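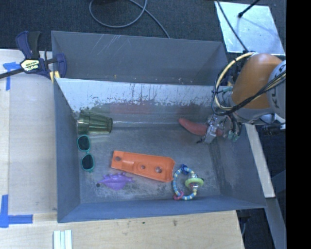

Issue 8 | Page 34

The Year I Stopped Buying Things New

My toaster died in February, at six in the morning, with a bagel still in it. I did what I always do, which was pick up my phone in my bathrobe and start shopping for another one. I had a toaster in the cart before the coffee was done. Then I looked at the dead one, and at the shelf where the blender before the current blender still lives, and I put the phone down.

That was how it started. I'd love to tell you I read a book or had some kind of awakening on a hike, but it was a toaster and I was cranky.

The rule I made up that morning was simple enough. For one year, anything that wasn't food, medicine, underwear or a gift for somebody else's kid had to come to me used. I could borrow it, swap for it, dig it out of a bin or buy it from a person who was done with it. My sister gave me until Easter.

The first stop was Reline, the big secondhand place out past the Relwood exit. I'd driven by it for years and always assumed it was a carpet store (it used to be one, and the old sign is still up on the back side of the building). Inside it's one enormous room with a lot of shelves and a very loud heater. I found a toaster in under ten minutes. It was eight dollars, it was a Lemieux, and it weighed as much as a small dog. I plugged it in at the testing counter next to a man testing a waffle iron, and we stood there watching our coils glow like two people at a campfire.

The man with the waffle iron was Emil Mayrhofer, and I ended up seeing him nearly every time I went back. He used to fix adding machines and then copiers, and now he fixes whatever he feels like. "You want the ugly one," he told me, meaning toasters, but I've since applied it to lamps, luggage and a car. His thinking is that the pretty ones get picked over by people who don't check the cord. I bought an ugly lamp on his say-so and I love it more than most of my relatives.

Clothes were harder. I'm tall, and tall people apparently hang on to their pants until they fall apart. I went through most of the spring in the same two pairs, and I learned to hem, badly, so that I could at least fix things in the direction of too long. Shoes I nearly gave up on. Then a neighbor's son outgrew his hiking boots in a single summer and I walked into fall like a king!

What surprised me was the money. I'm not a budget person, but I kept a notebook that year, mostly to win the argument with my sister. The year before, I'd spent $3567 on what my bank calls "shopping and household," and I couldn't have named more than a handful of the things I bought with it. In the used year I stayed under $2000, and 200 of that was a couch. A good couch! It came with a stranger's crossword pencil down the side and a smell that left after a week with the windows open.

I cheated twice. Once was a shower curtain, and I don't feel bad about it, there are limits. The other was a desk chair from Skolura that I ordered at midnight with a sore back. I'd sat in four used ones by then and every one of them sank slowly toward the floor while I was typing. The Skolura chair is fine. It's a chair. I paid full price and I've never once told anyone a story about it, except right now.

You do get slower, living like this, and I didn't expect to like that part. If I wanted a rice cooker I wrote it on a list on the fridge, and it stayed there until one turned up. Half the time I'd cross the thing off before I ever found it. The pasta machine came off the list in May. The bread maker hung on until August, when I remembered that I live four doors down from a bakery.

My friends got used to it faster than I did. People started calling me before they hauled stuff to the curb, and I had to learn to say no, especially to bookcases – everyone is getting rid of a bookcase. I took one anyway. It's in the hall, holding the list of things I'm still looking for and a dish of spare buttons.

The year ran out and I haven't gone back, not all the way. I buy new socks, new sponges and, since last month, new pants, because a person can only hem so much. The toaster is still going. It burns the left side a little, so I put the bagel in crooked.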